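Enriquez Lab presents a training method for household robots that must reach inside appliances

25th January
By the Drasteck Press Office
Shares: 24 | Comments: 2

PRASTITZ – The Enriquez Lab, the robotics group of Drasteck, today presents a new method for teaching a robot to move food between a refrigerator and a table. The method is called Tostside. It lets the robot learn the reach, the grasp and the placing as one connected movement, and it needs fewer human demonstrations than the earlier system of the group.

The training set has 221 demonstrations, recorded by seven operators in the lab in Prastitz. In the comparison tests, the new method completed the full task more often than the earlier one. The largest improvement was in the grasp, where the fingers must close near a shelf or a wall of the compartment.
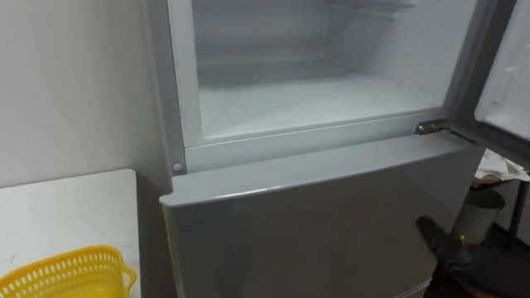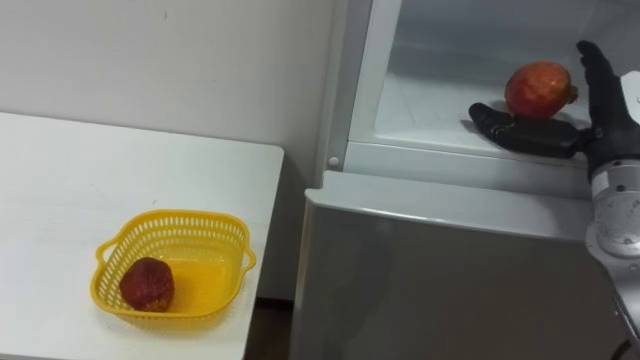
The refrigerator with its upper compartment open and the yellow basket beside it, in the Prastitz lab.

"A refrigerator is a difficult place for a robot hand," the group says in its report. "The space is narrow, and the fruit can roll when a finger touches it. We wanted the robot to correct its movement early – before the contact, when there is still time."

The method has limits. It was tested with firm, round fruit only, and the operators opened the door before each trial. Soft food and closed containers are the subject of the next study, which starts in April.

The report and the training code are available from the Drasteck press office on request. Research groups that want to repeat the tests can also ask for the demonstration data.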